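Oct 19, 2024

ok thread on the Menon deal bc my inbox is full of people asking what it means for small vaccine makers. typing on a train, forgive me

1/ Short version: Menon is putting money into Clindport to get its endotoxin test out of pilot labs and into routine batch release. Not a huge round. Size undisclosed, so please stop sending me guesses

2/ Why endotoxin, why now. Every injectable gets checked for it. Most of the world still does this with horseshoe crab blood. The recombinant version has been around for years and uptake has been sloooow

3/ Slow for boring reasons. Validation work. Paperwork per product, per site. If your old test passes inspection you don't go looking for a new one

4/ Clindport's pitch is a cartridge. Recombinant reagent dried down inside, you add sample and water, the reader does the rest. 44 minutes start to finish in the Rostanville pilot. The method they had before took most of a morning

5/ Rostanville ran 291 batches side by side, old test and new test. I've read the summary, not the raw data. Want the raw data. Have asked twice

6/ What I liked -- they published the disagreements too. There were a few, mostly in samples with aluminum adjuvant, and anyone who has worked with alum is nodding right now. It grabs onto everything

7/ What I didnt like: one site, one operator team, one season. Reagent stability in a hot warehouse is a different question and the summary gives it two sentences

8/ Water is the other half of this. People fixate on product testing and forget you're also testing your water loops, all the time, at every point of use. That's most of the volume in a normal plant

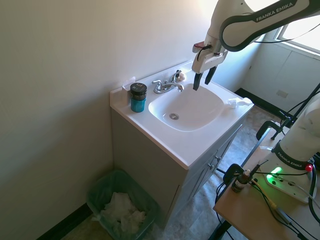
Robot arm over a bathroom sink.

9/ So for a mid-size fill-finish site, cheaper water tests matter more than cheaper product tests. Clindport says 67 cents a well at scale. "At scale" is doing a lot of lifting in that sentence

10/ The reader is the catch for me. Closed system, their cartridges only. If they go under or hike the price you revalidate everything. Ask for a second source in writing before you sign, pls

11/ Someone asked about Kastside. Different thing! Kastside sells the loose reagent and you run it on whatever plate reader you've got. More hands-on, less lock-in. Could see a plant using both tbh

12/ Also asked: does this help the crabs. A bit, if people really switch. One plant switching is small. The big buyers moving their water testing over would be the real change and I see no sign of a date on that

13/ Money part. Menon gets an access commitment in return -- tiered pricing for makers in low income countries, plus a set number of readers placed at no cost. I haven't seen the number. It's "to be agreed" which, hmm

14/ First production lot is 3,000 cartridges, due in December. That's enough for a handful of sites to do proper validation, nowhere near enough for routine use. Plan acordingly

15/ If you run QC at a small manufacturer, what I'd do now: get your current cost per result, including repeats and invalid runs. Most places only know the kit price. Then you have somthing to compare against when the sales call comes

16/ And check what your regulator wants for a method change. Some will take a comparability package, some want a full variation filing. I've seen that one step eat a year

17/ Correction to 4, it's 44 minutes for a single cartridge. Running a full rack is longer, they don't say how much. Thx to those who flagged

18/ Losing signal. Will post the alum data if they send it, replies open til then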